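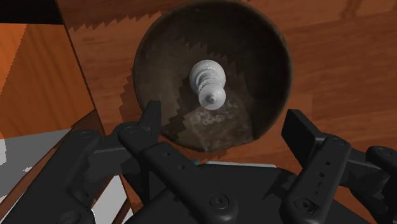

Prakero open afternoon and simulator demonstration
Progress report to the Raviletti Fund
Reporting period: January to April

1. Summary

The grant pays for the second stage of our work on picking up and placing small household objects. One condition was that we hold a public demonstration before the end of April. We held it at our workshop and 83 people signed in. This report covers the afternoon itself, the state of the work we showed, and the money spent on it.

2. What we showed

The demonstration ran entirely in simulation, on two screens at the front of the room. Each run used a two-fingered gripper and a small object that had to be lifted and set down somewhere else. The scenes included a white turned piece, much like a chess pawn, in a round bowl on a wooden table. Bowls are harder for us than flat surfaces. The fingers have to come down inside the rim and close without touching it, and the controller has to judge depth against a dark interior.

We ran the bowl task 26 times between two o'clock and half past four. The piece was lifted clear and placed within the target area on 10 of those runs. Most of the others failed at the approach, when one finger met the rim and the run stopped. In the rest the piece was gripped too near the head and slipped. The flat table task went better and we stopped logging it once the queue for questions built up.

3. Visitors

People came from two local colleges, from Trullenance, who make sorting equipment, and from the streets near the workshop. The Trullenance party stayed for the full session and asked for our notes on finger spacing, which we have sent. The college groups mostly wanted to know how long a scene takes to build. The answer is a day for a simple one and up to a week if the surfaces are new.

Several visitors asked why the shadows had stepped edges. This is a low shadow setting that we use to keep the simulator fast. We have not yet tested whether it affects the results and have added this to the list for May.

We handed out 100 feedback cards, including spares left by the door. The comments we got back asked for larger captions on the screens and a slower spoken explanation at the start.

4. Spending

Hire of the screens and chairs came in under budget. Food was supplied by Đồng, the café next door, at the price quoted in our application. The balance has been moved to computing time, as agreed with your office in March.

5. Next period

We will change the approach path so that the gripper lines up above the bowl before it descends, then repeat the same task with the same starting positions. Work on a second bowl with a wider rim will follow. The run logs from the afternoon are attached separately.

Omar Hourani
Project lead, Prakero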